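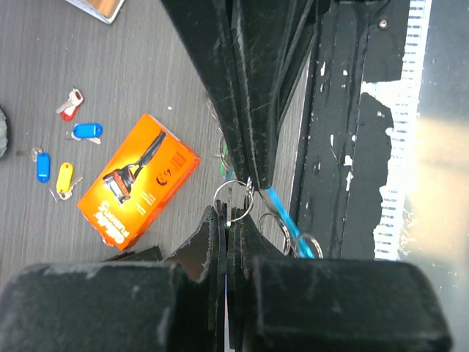 Brastine Wrist Recording Kit
For gathering manipulation examples with two-finger grippers

The Brastine kit is made for teams who need many examples of small, awkward handling work and who wish to collect them in their own room with their own arm. It consists of a wrist camera, a mounting bracket, a recording unit and a licence for the Lawal session software. The operator guides the arm, the kit writes down the video and the gripper position together, and the result is a folder which your training people can open without conversion.

We supply the kit to labs and small manufacturers in Canada and abroad. Every unit is assembled and tested at our workshop in Stallutside before it is shipped.

What is in the carton

Wrist camera with fixed focus lens, cable attached
Bracket, black, with four screws and hex key
Recording unit with 2 removable drives
Foot switch for start, stop and discard
Printed calibration card
Quick guide (English, French)

The arm, the gripper and the table are not included. The bracket fits the Garnus parallel grippers directly. For other grippers please send us the drawing of the flange and we will tell you if the adapter plate is suitable.

Why the camera is at the wrist

A camera on a stand sees the whole table, but at the moment of the grasp the fingers usually stand between the lens and the object. With the wrist position the contact place stays in the view during the whole motion, and the learning system receives the same viewpoint when it later works alone. You will also have the fingers themselves in each recording. We recommend to leave them there and not to crop. The model needs to learn where its own fingertips are. 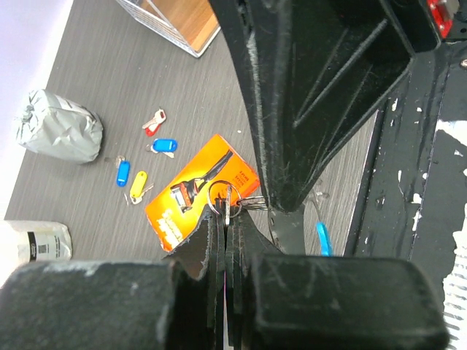

Keys are a good test for any collection program. They are thin, they shine, they lie flat on the surface and they turn on the ring after they are lifted. A block or a cup can be learned from a small number of recordings, but with keys and split rings the operator must show many approaches: from the side, from above, with the ring first, with the tag first. Our own key set, recorded with this kit, contains 2839 accepted examples. It is delivered on the first drive so that you can try your training chain before you record anything.

Coloured tags are useful in such work. The written instruction can say "take the key with the yellow tag" and the person who checks the recording can see at once whether the correct one was taken. Please leave a few objects on the table which are not part of the task. A system which was taught only on a clean surface has difficulty when a box or a bag is lying near the keys.

Recording a session

1. Mount the camera and tighten the four screws by hand, then a quarter turn with the key.
2. Show the calibration card and wait for the green light on the recording unit.
3. Type the task sentence. Keep it short and use the same words for the same task.
4. Press the foot switch, perform the task, press again.
5. Hold the switch for two seconds if the example should be discarded.
6. Move the objects before the next example.

We advise to stop after 50 examples and change the operator or the task. Tired operators begin to repeat the same path, and the set becomes poorer although it becomes bigger. Failed grasps do not have to be thrown away. Mark them as "failed" in the session list and decide later.
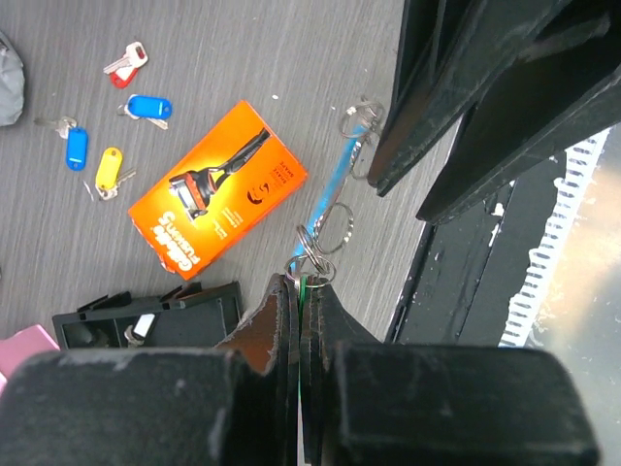
Milovan Bošković
Product Engineer, Brastine

Customers often ask me how worn the fingers may be. Scratches and dust on the outer side make no problem for the recording. The contact faces are more important. If you replace the pads in the middle of a collection, write it in the session notes, as the grip on thin parts may be different from that day. The same is valid for the lamp over the table. Bright areas at the side of the view are tolerable, but a reflection directly on the keys will hide the edges.

Straps and cords with rings on them need slower movement than loose keys. They swing after the lift. I ask operators to hold still for a moment before they continue, so the recording has a few calm pictures at the end of the lift.

Technical data

Recording: video and gripper position, common time stamp
Cable: 19 mm minimum bending radius
Cleaning: dry cloth, no solvent on the lens
Software: Lawal session software, one licence per unit

Ordering and service

Price is given on request and depends on the adapter. The usual delivery is from stock. Spare brackets, cables and drives can be ordered separately at any time. For quotations, please write to Slavica Kovačević in the sales office and mention the model of your gripper.

Page updated 3/19/24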